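Zalliren

Parts inventory and repair log for donated desktop PCs. README for the data folder, please read before you edit the sheets.

Maintained by Noémie Riviere. Import scripts by Loïc Collet. Last cleaned up in November.

What's in it

515 rows, one row per tower. Two sheets:

towers.csv - the machines
parts.csv - anything pulled out and shelved separately

Plain CSV, comma separated, UTF-8. Opens in any spreadsheet program. Don't let it turn the serials into dates, it will try.
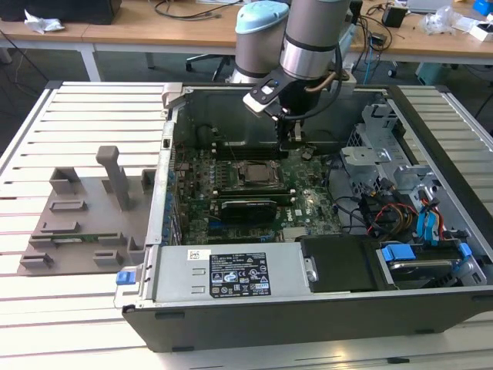 Where the rows come from

Most are from the Charpentier office clearout. The rest came through Fluresholm in small batches, a few towers at a time, and their paperwork is patchy. If the source column says F, expect blanks in model and year.

Grindent was the old tracking tool. We exported everything before it was shut off but the notes field got chopped at 80 characters. Not recoverable. If a note stops in the middle of a word thats why.

Columns, towers.csv

id - our sticker number, never reused
source - C or F
case_ok - y/n, dents don't count
board - model as printed on the board, blank if unreadable
cpu - in / out / unknown
ram_gb - total, whole number
gpu - y/n, separate card only, onboard graphics is n
status - intake, open, testing, ready, scrap
notes - free text, keep it short

"cpu = out" means socket empty at the time of logging. It does not mean the CPU is lost, check parts.csv first.
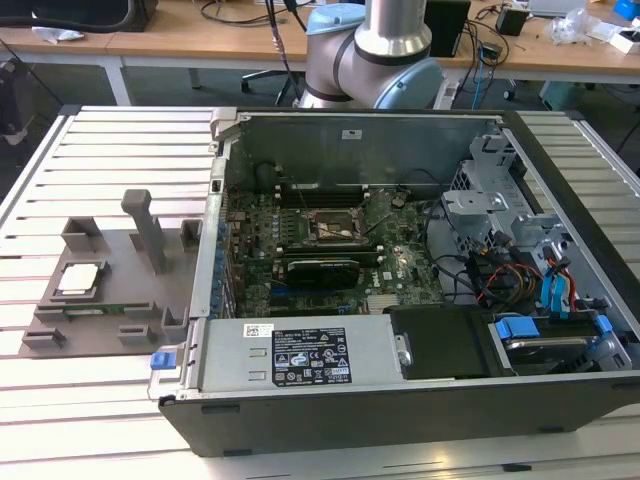 Side panel off, CPU socket empty, graphics card still in its slot.

Columns, parts.csv

part_id - P plus a number
from_id - tower it came from, 0 if we don't know
type - cpu, ram, gpu, psu, drive, fan, other
tested - y/n/fail
shelf - letter and number

Drives are listed for counting only. No drive contents, no owner names, no old asset tags anywhere in this data. If you find one please tell Noémie and don't commit it.

CPU entries: write the full model off the lid. If you can't read it put unknown, don't guess from the board. We had a bunch of guesses early on and they took ages to undo.
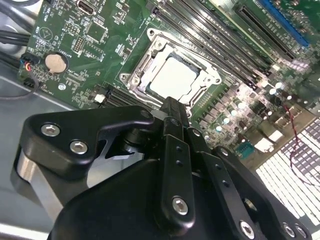 Known problems

- 10 duplicate ids in the first Charpentier batch. Marked DUP in notes, not merged yet
- ram_gb is sometimes per stick and not total, mostly the Grindent rows
- shelf codes changed when we moved rooms, old ones start with X
- gpu was added late so older rows are blank. Blank is not n

The memory one is the worst. A row that says 4 might be a single stick or four in each slot, and the only way to fix it is to open the tower again and look.
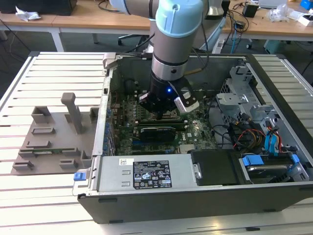 Loïc has a script that flags the likely ones (fix_ram.py, in the scripts folder), it compares against the board model and spits out a list. Run it before you start a session so you don't recheck somebody elses work. It won't change anything on its own.

Adding rows

Pull first. Add at the bottom. Don't sort the file before saving, it makes the diffs useless. Run check.py, fix whatever it complains about, commit with the batch name in the message.

License

CC0 for the sheets, MIT for the scripts. Corrections welcome, open an issue with the id in the title.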